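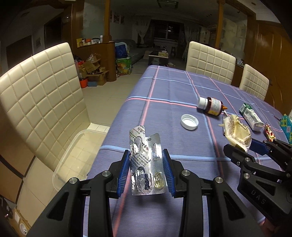

Folie 1: Esstisch, karierte Decke, angerissener Blister

So, hallo zusammen, schön, dass ihr nach der Kaffeepause noch da seid! Das Bild lasse ich kurz stehen und sage erst mal nichts. (Warten. Meistens lacht jemand.)

Wer von euch hat zu Hause auch so einen Tisch? Hände hoch! Ich hebe meine gleich mit. Bei mir heißt das »die Apotheke«, und die Apotheke wandert vor jedem Essen auf die Fensterbank und danach wieder zurück. Ein Fläschchen, das umgekippt liegt, ein Deckel mit der hohlen Seite nach oben, eine schmale Schachtel mit zerknautschtem Ende, dazwischen Papierchen. Ich kenne das alles.

Jetzt zum Blister. Schaut euch mal die Oberkante an, richtig schön gezackt abgerissen. Ich mache das auch ständig, ein Stück für die Handtasche, ein Stück bleibt da. Und auf welchem Stück steht dann der Name? Auf welchem das Verfallsdatum? Eben. Auf der Folie ist zwar kleine schwarze Schrift, schräg drüber gedruckt, aber von hinten im Saal liest die keiner, und ich am Küchentisch ohne Brille auch nicht.

(Hier Blisterrest aus der Jackentasche holen und rumgeben. Leeren nehmen!)

Meine Regel Nummer eins: Blister ganz lassen und zurück in die eigene Schachtel, Beipackzettel dazu. Wenn unbedingt was mit muss, dann lieber die ganze Schachtel mitnehmen. Ja, die ist sperrig, ich weiß.

Regel zwei: Deckel sofort drauf. Ich habe mal eine halbe Stunde unterm Sofa gelegen, weil so ein Ding weggerollt war – mit Taschenlampe und Kochlöffel!

Dann kurz zu unserer Aufräumaktion bei Narell im Januar. 1.344 Packungen haben die Leute aus Wadthorpe mitgebracht, und ich saß davor und dachte, das werden wir nie los. In zwei Wäschekörben waren nur Einzelstreifen ohne Schachtel. (Nicht zu lange erzählen, sonst fehlt hinten die Zeit.)

Zum Mitmachen: Nehmt euch heute Abend 10 Minuten und räumt den Tisch einmal komplett leer. Was keinen lesbaren Namen mehr hat, kommt in eine Tüte und geht zum Nachfragen mit in die Apotheke. Bitte nichts ins Klo! Leere Schachteln ins Altpapier, und das Bonbonpapier, das bei mir immer dazwischenliegt, darf auch gehen.

Fragen gern gleich zwischendurch. Die Merkzettel liegen vorne neben dem Wasser.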